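**Do written rules for hand-held gripper recording do anything?**

Our group has been collecting household demonstrations with hand-held grippers, mostly bedding and laundry. Clumberg, who we collect for, just sent a practice sheet with 40 rules on it. Forty! Some I get (wipe the lens). Others look like somebody filling a page: "grip fabric by a fold, never by a tag or seam," "no session longer than 105 minutes," "keep both devices in hand for the whole take." I've asked twice where the 105 comes from and got a smiley face back.

Is any of this based on something, or can I hand people a half-page version and get on with it? I'm not out to be difficult. I just don't believe people read past the first ten lines of anything.

posted by **limpcorner**

---

**Hendrik Cuypers**

I've written two of these sheets, so take this with that in mind. A few rules earn their place and the rest are there because someone once had a bad week.

The ones I would keep:

- Markers clean and uncovered before each take. If your tracking depends on them, a sleeve or a flap of duvet over one can cost you the take.
- Take hold of a real fold of cloth. A pinch on a tag tells a robot to go looking for tags, and the next duvet may not have one.
- Move at a speed you'd use at home or a bit slower. People race by the end of the morning.
- Failed grabs stay in, labeled as failed. I'd fight for this one. Sheets that say "delete bad takes" produce very pretty data, and I don't trust any of it.
- Get a yes from whoever lives there, in writing, before you record in a bedroom.

The session limit is a guess. Ours was a guess too. Tired wrists are real, but the number came from how long we had the room. Set your own and write down that you made it up.

Don't just cut the sheet in half on your own, though. If Clumberg rejects takes for breaking rule 31 and your people never saw rule 31, that's your afternoon gone. Ask them which rules they check when the files arrive. When I asked that at Honder the answer was 5.

---

**Wouters**

Just follow the sheet. Rules are there for a reason and if everyone picks their own favorites you get garbage.

> *limpcorner:* Which reason, though? That's what I was asking.

> *Wouters:* Consistency.

---

**oldmangle**

Half agree with Hendrik. I'd be more suspicious of the fold rule than he is. It's fine for a duvet in a heap, but with a fitted sheet you want the corner, seam and all, and a blanket ban teaches people to do something they would never do at home. Rules like that should name the item they apply to.

Same with "both devices in hand." For pulling a duvet straight, sure. For picking up one sock it's silly, and people start waving the spare hand around to look busy.

Also check whether the sheet is even a standard. We got one in December with "standard" in the title and no version on it, no author and no word on who to write to if it was wrong. I put it in a drawer. If yours has a version number and somebody answers mail about it, that already puts it ahead of most.

Fabric grip, the way I'd teach it for a duvet:
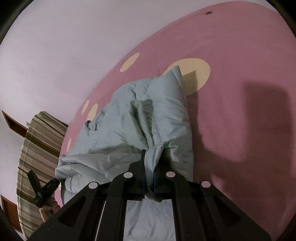 *Bunched duvet, gripper closed on a fold, tag left alone.*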